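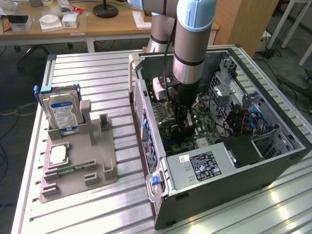

Open desktop tower, side panel off.

I finally gave in and started keeping my old family recipes on a computer, and I'm so happy I did! Birthe Zoëga sent me 28 of her grandmother's bread cards (the rye one has butter stains all over it), and I typed them up in two evenings.
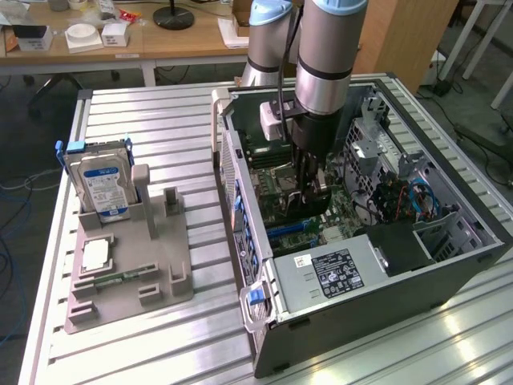 What I'm baking first

The cardamom loaf, no contest. It wants a long, slow rise and a very hot oven,

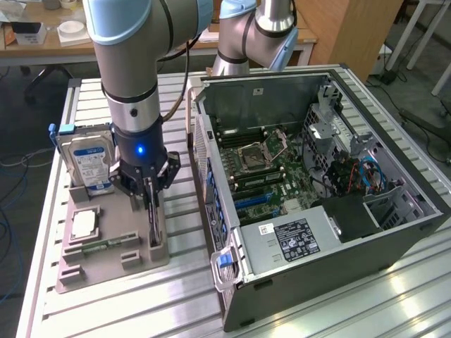
and I always brush the top with milk while it's still warm. Geetha Bhat wants the flatbreads next, so I need more flour!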